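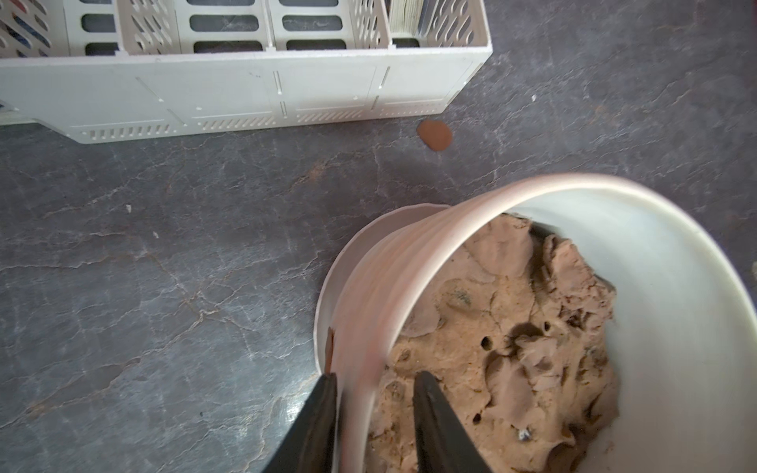 General questions about the Clesstead two-arm bench

What is the Clesstead bench?

The Clesstead is a tabletop work cell with two robot arms, supplied by Grallon to schools, research groups and small product-testing rooms. It may be purchased as a kit or used under a hosted service agreement. Both arrangements include the same hardware and the same operator software, Prirulard.

Who is the bench intended for?

It is intended for organizations that need to rehearse or record everyday hand tasks, such as stirring, scooping, scrubbing and tidying. The arms are light and are not suited to machining, welding or heavy lifting. Customers who are unsure whether a task is suitable should request an assessment before placing an order.

What is included in the kit?

The kit contains two arms, two grippers, two wrist cameras, the front rail, mounting plates, cabling and a license for Prirulard. Household items and consumables are not included. A computer is not included either; the minimum requirements are listed in the order pack.

Materials and tools

Can the bench be used with soft or messy materials?

Yes, within limits. Dough, modeling clay and similar thick mixtures are permitted. Containers must be open at the top and low enough for the gripper to reach over the rim. A gripper may hold a container by its wall, with one finger inside and one outside, and the inner finger will then touch the contents. Fingers must be wiped down at the end of each session and removed for washing once a week. Thin liquids, hot oil and anything likely to give off fumes are not permitted.

May food used on the bench be eaten afterward?

No. The gripper fingers are not rated for food contact, and all material handled on the bench must be discarded.

Do tools need special handles?
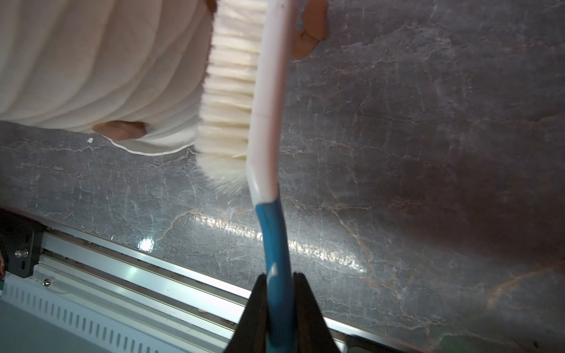 Tool selection is left to the customer, and no adapters are sold or required. The standard fingers are flat black plates that close from either side, and they will hold most kitchen and cleaning tools of ordinary size. Smooth plastic handles call for some care in placing the grip. A long-handled scrub brush, for example, can be taken low on its blue grip, well clear of the white neck and bristles, so that the brush head remains free to work against cloth or other soft items. Glossy handles will show scuff marks over time, and customers should not use tools whose finish matters to them. Glass handles are not allowed.

Does glare affect the wrist cameras?

It can. Polished worktops under strong overhead light will produce bright streaks in the wrist view. Grallon recommends diffused lighting and will supply a lighting plan on request. Patterned worktops, including those with a marble finish, are acceptable.

Installation and space

How is the bench set up?

Both arms are bolted to a single aluminum rail along the front of the work surface, one toward each end. The walls of the enclosure may be finished in any color or texture the customer prefers. Items that are part of the setting, such as books or desk storage, should be placed toward the back, where the arms have room to pass in front of them.

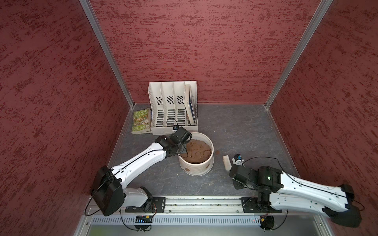 Clesstead bench with both arms on the front rail and a filled pot at the center of the table.

How long does installation take?

A technician will need one morning on site. The customer is asked to have the table, power supply and network connection ready before the visit. Operator training follows in the afternoon and is limited to four people per session.

How should the rail be cleaned?

Crumbs and small debris collect in the channel of the rail and should be removed with a dry brush or a vacuum. Do not use compressed air near the motor housings or the front vents. Power must be switched off first.

Service and support

What does the hosted service cover?

Under the hosted service, customers book time on a bench at the Symonenko site and operate it remotely or in person. Bookings are made in blocks of 30 minutes, and the site is open 62 hours each week. Preparation and cleanup are carried out by Grallon staff and are not deducted from booked time.

How often is maintenance due?

Gripper fingers should be inspected after every 86 hours of use. Each arm requires a full service at 1,000 hours. Prirulard displays a notice when either is due.

May a bench be returned?

Unused kits may be returned in their original packaging. Once an arm has been bolted to the rail, the kit is treated as installed and is covered by the repair terms only.

Whom should I contact?

Questions not answered on this page should be addressed to Valentina Barrientos, Customer Services, Grallon. Please quote the serial number found on the underside of the left mounting plate.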